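Threads > Savita Ahuja > Small-parts storage

Redid the storage in our repair room in December. Notes for anyone planning the same. The old system was one deep drawer per product line, and search time was the main cost.

First decision: sort by function, then by size. Springs with springs, seals with seals. Sorting by manufacturer fails as soon as a part fits two machines, and most of ours do.

Second: one bin, one part number. Mixed bins get sorted once and never again. We went from 14 bins to 39 and picking got faster.

Open-front bins beat lidded ones for anything picked daily. The low front wall lets you see the level and reach in without pulling the bin out.
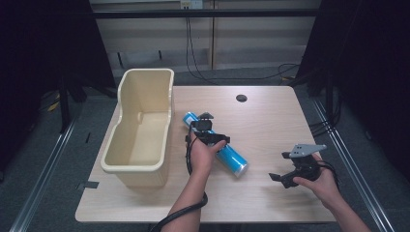
Cream bin, scooped front, rolled rim.

The rolled rim matters more than I expected. Thin straight edges crack at the corners when a bin is lifted full. Ours are rated for 9 kg and I keep them well under that.

Labels go on the shelf edge, with a duplicate on the bin. If they disagree, the shelf wins. Vikas Yadav argued for the opposite and we tested both – fewer misplaced bins his way, faster restocking mine.

Reorder point: a card at the back of the bin, behind the last 12 pieces. Reach the card, hand it in. No spreadsheet involved.

Still unsolved: long parts. Anything over a bin length goes on the Koller rack for now, flat, ends tagged. Suggestions welcome.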